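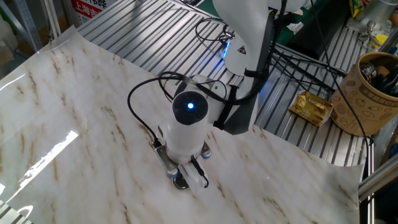 Robot arm cells: questions about buying and budget

Last updated June 20, 2026

These are the questions we receive most often at Imonach from small workshops and teaching labs who plan a first robot cell. If your question is missing, please write to us with the product sizes and the floor space you have.

What is included in the price of a basic cell?

The arm, one two-finger gripper, the table with the aluminium rails, the controller, and one set of cables. Delivery inside the mainland is included also. The computer, the camera and any safety fence are quoted separately, as many customers own these already.

Why do you recommend a table with grooved rails and not a flat plate?

It costs more in the first month and saves money later. You can fix a stop, a camera post or a fixture at almost any place along the groove, and move it again with one key. With a flat plate you will drill holes, and after some projects you will need a new plate.

Can I cover the rails when I need a smooth surface?

Yes. A sheet of contact paper is enough for light objects, and many users choose one with a pattern, for example marble. Please fix the borders well with tape. A glossy sheet gives reflections under a strong lamp, so if you use a camera, ask for a matt one, or plan for a softer light. Contact paper belongs in the budget line for consumables.

How much should we reserve for cables?

More than you think. The cables of the gripper must have enough length for the arm to turn fully, and they wear. We advise one spare set from the start. The spare set for the Jadoon gripper is 247 euros, and it normally arrives after 22 days.

Which gripper should we buy first?

For mixed small goods — foil packets, cardboard tubes, little boxes — take the standard Jadoon with parallel fingers. Vacuum is quicker on flat boxes but has difficulty with crumpled foil. If you are not sure, send us your ten most difficult objects, and we will test them before you order.

Is the fence really necessary?

This depends on your risk assessment, which must be made for your own room and your own task. We can't make this decision for you. Put an amount in the budget until the assessment is ready; it is easier to remove a line than to ask for a new one.

What does installation and training cost?

The fixed price is 2,615 euros for two days at your site, with travel. The first day is for mounting and the second is for your operators. Training for a third day can be ordered until one week before the visit.

Do you offer leasing?

Not by ourselves. Our partner Tradunance offers leasing for complete cells, but not for grippers alone. The smallest contract they accept is 3,000 euros.

Can I use software from another supplier?

Yes, the controller accepts Skultar and most open packages. Please tell us the version in your order.

When should we order to use this year's budget?

For delivery and invoice before the end of December, the signed order must reach us by the end of September. Orders which come later are invoiced in the next year.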